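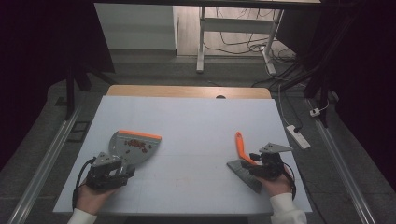
Cataloger, Mural and Print Archive (fixed term, part time)

Reference 3917

Zescombe holds photographs, proof sheets, sketches and correspondence relating to painted interiors and exterior murals, mostly from the late 1960s through the 1980s. The largest single deposit is the Purkel papers, which arrived in 27 boxes and has been surveyed but not described at item level. We are hiring one cataloger to complete that description and prepare a selection for publication by Brirnent.

Term: 18 months, starting in November
Hours: 21 per week, over three or four days by agreement
Location: on site; the papers do not leave the building
Reports to: Henk Meijer, head of collections

Duties

Describe photographic prints, contact sheets and negatives at item level, using the in-house template.
Match undated prints to known wall addresses, using the survey notes, city directories and permit records.
Record the condition of each item and flag those needing treatment before scanning.
Keep a list of artist, assistant and sitter names, with variant spellings and the source for each.
Draft captions for the Brirnent volume. Captions run to 60 words at most and are edited by Cor Wouters.
Answer outside research requests on the Purkel papers, usually two or three a week.

Scanning is handled by a separate contractor and is not part of this post. Neither is rights clearance, although the cataloger will be asked to pass on any names or addresses found in the correspondence.

Required

A degree in art history, library science or a related field, or equivalent working experience.
At least two years of cataloging visual material.
Ability to tell common twentieth-century photographic print processes apart by eye and under a loupe.
Accurate written English. Applicants will be given a short caption test at interview.
Able to lift boxes of up to 30 pounds.

Useful

Knowledge of American mural painting after 1965.
Experience with the Kwon collections database. Training is provided over the first two weeks.
Some familiarity with small-press music and poetry publishing, which accounts for much of the correspondence.

How to apply

Send a resume, a one-page letter and one sample catalog record of your own to the collections office, quoting the reference number. The sample may be from any collection but should show an item with incomplete or disputed dating. Portfolios of artwork will not be reviewed.

Interviews are held in person on a Friday. Travel within the state is reimbursed on presentation of receipts. Applicants who are not shortlisted will be notified by email.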